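Der Greifer von Zimmer 10

Am Mittwoch kam Maribel Ñahui zu spät in den Kurs, und alle sahen es. Der Werkraum der Abendschule hatte eine Glastür, man konnte nicht heimlich hineingehen. Herr Chatzigeorgiou hörte auf zu sprechen, wartete, bis sie saß, und sprach dann weiter über den Wettbewerb.

Der Wettbewerb hieß Ostatia. Jede Gruppe sollte einem Roboter eine Arbeit aus dem Haushalt beibringen. Die Gruppe von Maribel hatte sich für das Falten und Stapeln entschieden, das war im Frühling gewesen, und jetzt war August. Efraín Cáceres hatte damals gesagt, Wäsche sei einfach, Wäsche laufe nicht weg. Er sagte das heute nicht mehr.

»Wie viele Aufnahmen haben Sie?«, fragte Herr Chatzigeorgiou.

»Neunundvierzig«, sagte Efraín.

»Und wie viele wollten Sie haben?«

Efraín schaute auf den Tisch. Auf dem Plan an der Wand stand die Zahl 500, mit rotem Stift, in seiner eigenen Schrift.

»Es sind gute neunundvierzig«, sagte Wilmer Urrego, der die Software machte und selten den Mund öffnete. Herr Chatzigeorgiou antwortete, das glaube er gern, aber neunundvierzigmal habe die Gruppe auf demselben grauen Tisch in diesem Raum gefaltet, mit demselben Handtuch. Er fragte, in welcher Wohnung der Roboter später arbeiten solle. In diesem Raum wohne ja kein Mensch.

In der Pause standen sie am Automaten. Oranuch Saengthong drückte die Taste für Tee und bekam Suppe, sie trank sie trotzdem. Dann sagte sie, man könne den Greifer mit nach Hause nehmen. Er sei aus zwei Fingern und einem Griff gemacht und passe in einen Rucksack.

»Zu wem nach Hause?«, fragte Efraín. Er wohnte bei seinem Onkel, und der Onkel erlaubte nicht einmal Besuch ohne Greifer.

Maribel rührte in ihrem Kaffee, in dem kein Zucker war. Sie dachte an ihr Zimmer. Sie hatte noch niemanden aus dem Kurs eingeladen. Das Zimmer war voll, es war immer voll, weil man in einem Zimmer schläft, lernt, isst und die Hemden trocknet, wenn man nur eines hat.

»Zu mir«, sagte sie.

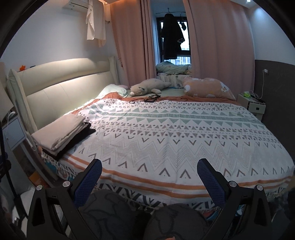 Maribel hielt den Greifer mit beiden Händen, obwohl eine genug war. Oranuch saß im Flur auf dem Schuhschrank, den Computer auf den Knien, und rief durch die offene Tür, wann sie anfangen durfte. »Nicht aufräumen!«, rief sie auch, schon zum zweiten Mal. Aber Maribel hatte gar nicht aufgeräumt. Sie hatte es gewollt, am Abend vorher, und war auf der weißen Decke mit den grünen und grauen Dreiecken eingeschlafen. Jetzt lagen die Kabel noch vor dem Stofftier mit den spitzen Ohren, und oben von der Klimaanlage hing das weiße Hemd herunter. Sie schämte sich ein wenig für das Hemd. Dann richtete sie die beiden Finger mit den dunkelblauen Polstern auf das Bett und vergaß es.

Der erste Versuch war der Stapel am Kopfende. Sie wollte das helle Tuch nehmen, das obenauf lag, und die schwarzen Sachen darunter nicht bewegen. Auf dem grauen Tisch in der Schule hätte sie dafür keine Sekunde nachgedacht. Auf einem Bett gibt alles nach. Man drückt auf den Stoff, und die Matratze drückt zurück, und der Stapel neigt sich wie ein müder Mensch in der Straßenbahn.

Er fiel.

»War das eine Aufnahme?«, fragte Maribel.

»Das war eine Aufnahme«, sagte Oranuch aus dem Flur. »Noch einmal, bitte.«

Sie machten weiter, bis es draußen dunkel wurde. Einmal tauschten sie, und Oranuch faltete, und sie faltete anders, zuerst die Ärmel und dann die Mitte. Maribel sah ihr zu und dachte, dass ihre Mutter es genau so gemacht hatte, auf einem anderen Bett, in einem anderen Land. Sie sagte es nicht. Vielleicht würde der Roboter es auch so lernen, und dann würde er es tun, ohne zu wissen, von wem er es hatte.

Um neun Uhr schickte Wilmer eine Nachricht. Er hatte die ersten Dateien schon angesehen. »Die sind furchtbar«, schrieb er, und nach einer Minute: »Bitte mehr davon.«

Oranuch las es laut vor. Maribel stellte Wasser für den Tee auf, warf die gefalteten Sachen wieder durcheinander auf das Bett und nahm den Greifer in die Hand.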